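Domestic Hygiene and Kitchen Practice
Unit 5: Clearing and wiping a shared table
Handout for students at the Lurinstead site

Last updated: March

1. Scope

This unit covers horizontal surfaces used both for preparing food and for standing small appliances. Sinks, hobs and floors are dealt with in Unit 10. Students should have read the section on cloths in the Mamik course reader before the practical on Saturday.

2. Terms

Soil: any unwanted matter on a surface, whether or not it can be seen.
Spot soil: small separate marks, usually splashes or drips.
Film: a thin, even layer of grease or dried detergent. A film is often visible only from a low angle.
Standing items: objects that stay on the table between sessions, such as an air fryer or a storage bin.
Loose items: packets, bags and wrappers.

3. Cloths

A looped microfibre cloth holds more water than a flat-woven one and takes up crumbs more readily. It also drags on a varnished top if used too dry. Wet the cloth, wring it until it no longer drips, then fold it in four. Folding gives eight faces; change face when the one in use shows marks.

A cloth used bunched has an uneven area of contact and tends to leave streaks. Bunching is acceptable for a single spot – a drip of sauce, for instance – but the area should then be gone over with a folded face.

Colour coding at Lurinstead follows the Jesamley chart: blue for tables and worktops, red for washrooms. Cloths do not move between zones.

4. Order of work

4.1 Unplug appliances and let them cool for 30 minutes after use.
4.2 Remove loose items first. Open bags of dry goods are closed before they are lifted.
4.3 Move standing items to one end and coil any cable on top of the appliance it belongs to.
4.4 Treat spot soil. Lay the damp cloth on dried marks for 10 seconds before wiping.
4.5 Wipe the cleared area in overlapping strokes, far edge to near edge.
4.6 Shift the standing items across and repeat on the other end.
4.7 Dry with a second cloth. Glossy finishes show water marks if left to dry in air.

5. Assessing a surface

Before starting, note the finish of the table, the items to be moved and the position of any spot soil. Marks near the working edge are easily missed when the cloth is already in use.

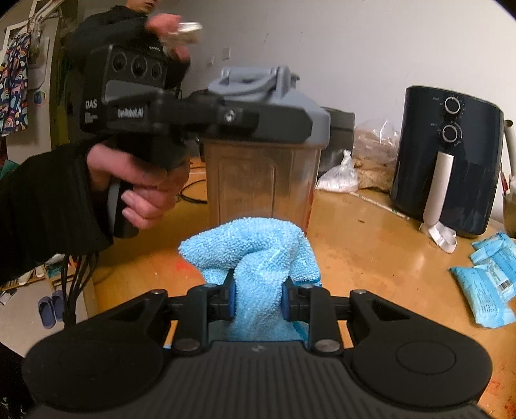
Fig. 5.1 Glossy wooden table before clearing, with spot soil (red) near the cloth. Standing items: storage bin, air fryer. Loose items: packets, bags.

Record the assessment on the Erdem sheet, one line per item. The sheet has 19 lines; continue overleaf if more are needed. Red or orange stains on a pale or yellow finish should be entered separately, as pigment may remain after the soil has been removed. Do not use an abrasive pad on varnish.

6. Preparation for the practical

Bring two clean microfibre cloths and a copy of the Erdem sheet. Read 4.4 again, together with the notes on varnish in the reader.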